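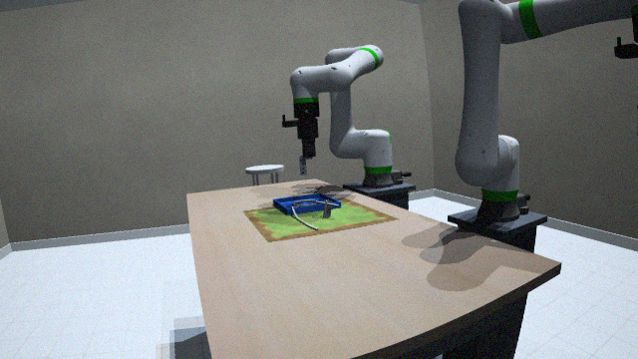 Both arms in the sim, with the tray, the mat and the cable.

Two arms on one long table - layout check before I drill
Home & Shared Shop Builds
28 replies, showing page 2

viorica_r wrote:
OK, back with the updated layout. For anyone joining on this page, I'm building a two-arm cable sorting bench for our corner of the Vindotgate shop, and I'm doing the whole thing in simulation first so I don't put holes in a table I have to share with eleven other members. Both arms sit on their own pedestals along one long side. Last time the arms were bolted straight to the tabletop and most of you hated it, so I listened!

The job is boring on purpose. Pick up a loose cable, put it in the blue tray, do it again. The mat marks the work area, and yes, it's still the grass one. I'm keeping it.

Two things I'd love opinions on before I cut steel for the pedestals. Is the spacing between the arms OK? And does the tray belong on the mat or beside it?

gough_bench wrote:
Pedestals are a big improvement. I still don't like both of them on the same side. You're going to have two elbows fighting over the same air every time they reach for the middle. Put one across the table and let them face each other.

mariaprints wrote:
Disagree with Gough on this. I had mine facing each other for most of a year and the grippers met in the middle constantly, which is where all the work is. Side by side you can at least split the table in half and tell each arm to stay home. Plus you can walk up to the open side and grab stuff without leaning past a moving arm.

gough_bench wrote:
You shouldn't be grabbing stuff past a moving arm from any side, Maria.

mariaprints wrote:
I said WITHOUT leaning past it. Read slower.

viorica_r wrote:
Ha, OK, both of you. The open side matters to me a lot. We've got people walking through, and I want one clear side where the tray gets emptied with the arms stopped, and the e-stop goes there too.

I've also been looking at it from the gripper end, which I should have done weeks ago. It's very different from staring at the overview all night.

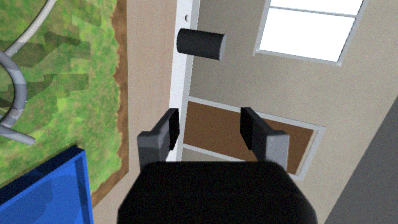 I've been going back and forth on how wide the fingers should open. Wide is nice for a cable that has curled up, but then the tips need more room near the tray wall, and a low wall is still a wall. I ran 132 picks overnight with the cable dropped in a different shape each time. I haven't gone through them all yet, but the ones I've watched go bad mostly go bad at the tray edge, when half the cable is in and half is hanging out over the side. The arm thinks it's done and lets go.

ganell_st wrote:
Half in and half out is your real problem and no amount of pedestal talk will fix it. What are you checking at the end of a pick? If it's only "did the gripper get to the drop point", then of course it calls that a win. Check where the two ends of the cable are. Both inside the walls or it doesn't count.

Also, how stiff is your sim cable? Mine was way too springy at first and I spent a month tuning for something that behaved like a coat hanger.

viorica_r wrote:
Ganell, that is exactly what I'm checking, the drop point and nothing else. Ugh. Changing it tonight.

Stiffness is a guess, I admit it. I hung a real cable off the edge of the bench, looked at the droop, and fiddled with the number until the fake one drooped about the same. Not very scientific, but I didn't have a better idea.

gough_bench wrote:
Droop test is fine for a start. Do it with a short piece and a long piece and see if one number works for both.

Going back to the tray - I'd take it off the mat. If the mat moves, your tray moves, and then your drop point is wrong. Screw the tray to the table.

mariaprints wrote:
Shared table! She can't just screw things into it. Two strips of hook and loop tape, done. And tape the mat down too while you're at it.

gough_bench wrote:
Tape creeps. I'll die on this hill.

ganell_st wrote:
Clamp a sub-plate to the table and screw everything to that. Takes the whole rig off in one go when somebody else wants the bench. I paid up to 600 for materials on mine, all in, but I went overboard with the plate and you could do it for a lot less.

viorica_r wrote:
Ooh, I like the sub-plate. That gets me a fixed tray and no holes, and I can still keep my mat (Gough, you may look away).

So the plan is to keep both arms on the same side, add the sub-plate to the model, fix the end-of-pick check, then redo the droop test with 2 lengths. I'm leaving the pedestal spacing as it is until I've rerun the picks with the new check. Steel order goes in sometime in August if the numbers hold up, and I'll post them here either way.

- Viorica Ristić, Vindotgate bench 2

gough_bench wrote:
Same side is still wrong, but post the numbers.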